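Cleaning and Storing Woven Baskets
Household care guidance for residents
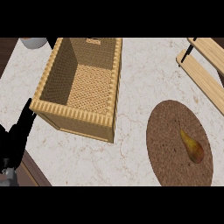

Cowie, 14 April 2020

Residents are advised to clean woven baskets every 6 months, and more often where food is kept in them.

Empty the basket and shake it outdoors. Remove dust with a soft brush, working along the weave. Open lattice floors should be brushed from both sides.

Mix a small spoonful of mild dish soap into a quart of lukewarm water. Wipe the basket with a well-wrung cloth, then wipe again with clean water. Do not soak it. Let it dry in moving air, away from heaters, for one full day.

Store baskets on a shelf at least 6 inches above the floor. Do not stack heavy items inside.

Questions on repairs may be sent to Shalini Kaushik at the Household Advice Desk. The next revision of this page is due in May.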